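Mindmont Neighbors Board > Town Talk > Naming the Surkia Street bus station after Jolene Henare

portside_patty
Started May 2, 2022

So I just got home from signing the petition at the library and I figured we should have a thread on it, because the one in the transit section got locked before it got anywhere. For anyone who moved here recently, Jolene Henare passed away in March at home over on the Amemska side. She was the woman who led the walkout at Luik Laundry back when Luik did the linens for every hospital in the county. 268 people walked out with her and they stayed out until the company quit sending bloody sheets down the line in open carts. My aunt was one of them, so yes, I'm biased!

The petition asks the town to put her name on the new bus station on Surkia Street, where the laundry used to be. It had 1,818 names on it when I signed. I think it's a wonderful idea and I'd love to see it done before the station opens.
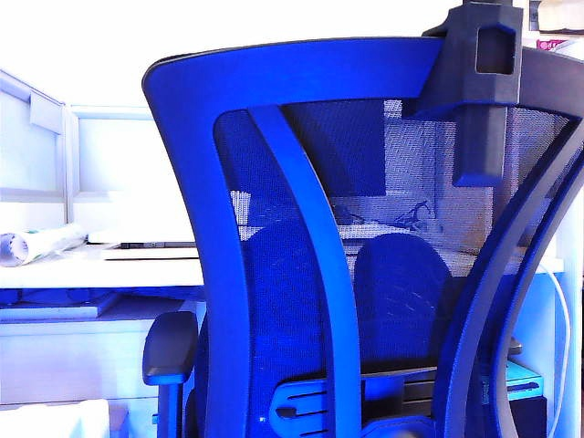
Mindmont Neighbors Board - Town Talk Moderating Team

Keep it civil please, and keep the fare increase in its own thread. Posts about the fare increase will be moved.

dkrueger_west
I signed too. My mom folded at Luik for years and she used to say Jolene would stand at the time clock in the morning and ask every single person how their kids were, by name. She was like that at the grocery store too, it took her an hour to buy milk.

grumpy_on_ninth
I'm going to be the one who says it. I liked Jolene fine. I don't like naming public buildings after people, period. Two reasons. It confuses riders, who just want to know what street they're on, and then in thirty years some group wants the name off again and we have the whole fight over. Call it Surkia Street Station and put up a plaque.

portside_patty
But the library is named after a guy who sold the town the lot at double what it was worth? You never minded that one, grumpy.

grumpy_on_ninth
I minded it plenty. I wasn't on this board then.

tansy_b
Can I ask something that might be dumb. I keep reading that she "won" the walkout but my neighbor says they all lost their jobs anyway. Which is it?

portside_patty
Both, kind of. They got the closed carts and the gloves and they all went back in. Then the hospitals started sending their linens out of the county and Luik shut the building a few years later. Some people blamed her for that, and I won't pretend they didn't. My uncle didn't speak to my aunt for most of a summer over it.

oldlinecook
I was one of the people who blamed her, for a while. I drove a delivery truck for Luik and I lost that job when it closed, with a baby at home and a truck payment. I was pretty sour about it. What I found out later is that the hospitals were already shopping around before the walkout even started - the dispatcher had seen the letters. So I went over and told her I'd been wrong, and she made me eat a plate of ham and told me about her hip for a good long while. I signed the petition. Make of that what you want.

tansy_b
Thank you, that helps. I had only ever heard one side of it.

dkrueger_west
The obituary in the paper bothered me. It gave the walkout one sentence and then went on about her garden club. Nothing against the garden club! But people who never met her would think she was a nice old lady with dahlias and that's it. They had her at the wrong plant, too, they wrote the Amemska mill. She never worked at the mill a day in her life, her sister did.

grumpy_on_ninth
The family writes those, you know. Or they send in the facts and somebody types them up. Maybe the family wanted the dahlias.

dkrueger_west
The family didn't put her at the mill, grumpy.

grumpy_on_ninth
Fair enough.

moss_and_mortar
I'm for honoring her but I'm with grumpy on the bus station. Here's my thing. She didn't ride the bus, she didn't drive a bus, and the laundry's been gone so long that nobody waiting for the number 2 is going to connect the name with anything. If we want kids to know what happened there, put some money into a proper marker with the story on it, photos of the women, what they were asking for and why. I'd take that over big letters above a door. I know that's not what's on the petition, and I didn't sign it for that reason.

portside_patty
She rode the bus ALL the time, moss. She never had a license. I used to see her on it with her cart, up front behind the driver, talking his ear off.

moss_and_mortar
OK, I stand corrected on that. I still want the marker.

oldlinecook
Why can't it be both? The name on the station and the story on a wall inside where people are sitting anyway. You've got folks stuck there waiting with nothing to look at except the route map.

tansy_b
I like that better than either one. Does anybody know how it gets decided? I work afternoons and I don't want to miss my chance to say something.

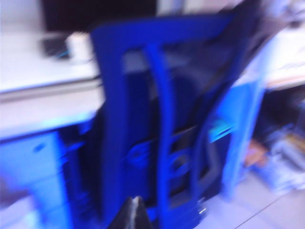
Who has the final say on the name of the Surkia Street station?
The town council does. The transit office can recommend a name, and residents can send written comments, but the name is set by a council vote.

That's copied from the notice taped up at the library desk next to the petition, so blame them if it's wrong. It also says comments will be taken for 60 days, and you can drop a letter off at the town hall window if you don't do email. I asked the lady at the desk if a signature counts as a comment and she said it gets passed along with the rest of the petition but a letter gets read by itself. So tansy, if you work afternoons, write a letter!
- portside_patty

dkrueger_west
My mom is going to dictate hers to me. It will be long. She has a lot to say about the foreman.

grumpy_on_ninth
I'll be writing one too, and it'll say plaque. A good big plaque, with the right plant on it.

tansy_b
Can I write one if I've only lived here since last fall? I don't want to step on toes.

oldlinecook
You live here, you ride the bus, write the letter. Put in which route you take. They listen a little more when you sound like somebody who'll be standing in the place in January.

ferrywalker
I don't post much, but I was a shop steward at a different plant when Luik walked out and I'd like to correct one thing up top. Jolene didn't lead it by herself and she would've hated hearing it told that way. There was a whole bunch of women from the soil room who had been refusing the open carts for weeks, quietly, and getting written up for it. What Jolene did was get the folding side and the drivers to stand with them, and those were the people who had the most to lose and the least reason to care, as far as the work went. I always thought that was the harder job. If a name goes up I'd like to see "and the women of the soil room" under it somewhere.

portside_patty
ferrywalker, thank you, and I'm sorry I told it the short way. My aunt was on the folding side so that's the version I grew up on. Do you have any of the names? I'd put them in my letter.

ferrywalker
I have some. Roughly half, I'd say, and a few of those are first names only. I'll look through my old notebooks. A couple of them are still around and I'd want to ask before I put them on the internet.

moss_and_mortar
See, this is exactly what I want on the wall. Ferrywalker, if you need somebody to type those notebooks up I'm free most mornings and I can read just about anyone's handwriting.

grumpy_on_ninth
What about calling it Laundry Station? Says what was there, covers everybody, easy to find on a map.

dkrueger_west
People would show up with their laundry, grumpy.

portside_patty
I don't hate it, but I'm still pulling for her name. The petition is at the library through the end of May. It's on the front desk and you have to ask for a pen.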